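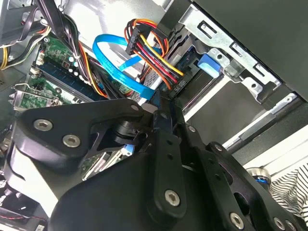 Evie Whitlock asked why a robot should find it hard to pull out a plug when she can do it with two fingers. She sent us that question in May, after her class read our page about factory robots. It is a good one, and a research group in Sowerby has been working on it.

Why plugs are hard

Think about unplugging a cable inside a computer. You hold the plug, not the cable. You wiggle it a little. You feel it start to slide, and you pull harder, but not so hard that your hand flies back and hits something.

You do most of this without thinking. Your skin tells you if the plug is slipping. A robot has to be given every part of that skill, or it has to learn it.

Cables make the job harder. A metal box keeps its shape when you touch it. A cable bends, and it is never in quite the same place twice. The blue cable near the gripper makes a wide loop. If a robot pushes a loop like that aside, the loop moves, and the robot has to look again.

Teaching by showing

The Sowerby group calls its project Undis. The robot has a gripper where a person would have a hand, and a small camera rides along with it. The camera sees the parts of the gripper and whatever is close to them.

Nobody in the group writes a list of moves for the robot. A person steers the robot through the job while a computer saves two things: what the camera saw and how the robot moved. One run from start to finish is called a demonstration.

The group saved 300 demonstrations. Canan Keskin and Sandra Hebden did most of the steering. They changed the position of the computer case between runs so the robot would not learn just one spot on the table.

Then a program studied all the demonstrations. It looked for links between pictures and moves - when the plug looks like this, turn a little to the left. A program that learns this way is called a model.

The test

Next the robot had to try by itself. It got 100 tries at pulling out a power plug, using cases that were not in the demonstrations. It pulled out the plug 77 times.

The group wanted to know if more demonstrations had helped. They trained a second model with only 21 of them and gave it the same test. That model pulled out the plug nine times.

What went wrong

In most of the failed tries, the gripper closed on the wires and missed the plug. In some, another cable was in the way and the robot stopped. Faustine Gaillard, who checked the results, says the next robot will have touch sensors in its fingers - small parts that measure how hard something is pressing.

Words to know

Gripper: the part of a robot that holds things.
Demonstration: one run of a job, steered by a person and saved for the robot to learn from.
Model: a program that has learned from examples.
Sensor: a part that measures something, such as light, heat or pressure.

Try it yourself

Put on thick winter gloves and ask a friend to tangle three shoelaces in a box. Close one eye and pull out one lace without moving the others. Do it ten times and write down how many times it worked. Then take off the gloves and do it ten more times.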